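Forno countertop bread oven by Nägeli
In stock, Plostcombe shop and online
£715 inc VAT

Back in at last. Second delivery of the year, same oven, new door seal, price held. Page updated 2 April 2025 so ignore the old leaflet if you've still got one, the shelf sizes on it are wrong.

What it is: a small electric deck oven for the kitchen worktop. One deck, stone floor, heat from top and bottom on separate dials. Goes up to 300 degrees. Takes one big loaf or two small ones side by side, or a tray of rolls if you're not fussy about them touching.

Plugs into an ordinary socket. Don't run it off an extension lead and don't put it on the same socket as the kettle.
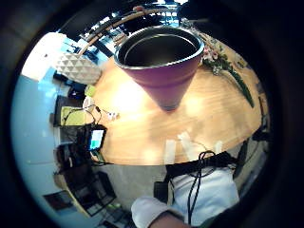 Steam next. Little drawer at the bottom left, fill it to the line with cold water before you switch on. Not after. It gives one good burst in the first few minutes and that's your lot, enough for a decent crust on a white loaf. Rye wants more, so we put a wet tea towel (folded, in an old tin) at the back for those. Nägeli don't mention this in the booklet but it works for us.

Warm-up is slow. The stone takes its time and the light goes off well before the middle of it is properly hot. Give it another twenty minutes after the light. Most of the pale bottoms people ring us about are this and nothing else.

Sizes and so on
Outside width: 61 cm
Outside depth: 52 cm, plus a hand's width behind for the vent
Stone: 44 x 38 cm, lifts out
Weight: heavy, two people please
Door: drop down, double glass
Timer: up to 2 hours, bell only, doesn't switch the oven off
Colours: cream or black. Cream shows everything.

In the box
Oven, stone, one wire shelf, steam drawer, short wooden peel, booklet in German and French. English one is a printout from us, tucked in the top. If its missing, email and we'll send another.

Extras
Spare stone - £147. You probably won't need one unless you drop it, but they do crack if you splash cold water on them hot.
Stand with castors - £115. Has a slot underneath for trays. Flat pack, allen key included.
Rillavmont stoneground flour, 5 kg - ask in the shop, depends what the mill has sent.

Delivery
Kerbside only unless you book the two-man service when you order. Allow a week. Collection from Plostcombe any time we're open, ring first so we can bring it down from upstairs. Returns within 30 days if it hasn't been used, once there's flour in it we can't take it back.

Cleaning
Brush the stone cold. No soap on it, ever, it holds the taste. Door glass comes off with two clips, wipe both sides, dry it, clip it back. Stains on the stone are normal and stay there. Empty the steam drawer after every bake or it furs up, specially round here with our water. 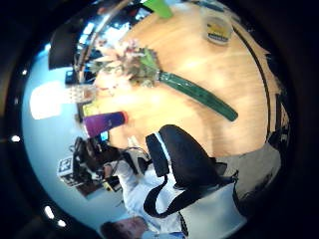 Roswitha Fankhauser: Had mine since September. Agree about the warm-up, I leave it the best part of an hour. Top dial runs hotter than the bottom so I start the top a notch lower and turn it up at the end. Bell is too quiet, I use my phone. Would I buy it again, yes, but I'd have got the stand straight away, my worktop gets very warm underneath.

Thanks Roswitha. Warm worktop - the four feet screw out, turn them all the way and you get a bit more air under it. Should of been in the booklet. The bell we can't do much about.

Pizza? Yes, fine, everyone asks. Both dials at full, no steam, thin base. It's a bread oven first though and you'll wait a while between pizzas for the floor to recover.

Guarantee is two years on the elements and thermostat, one on the door seal. Stone not covered. Keep your receipt. Next delivery not confirmed, black tends to go first.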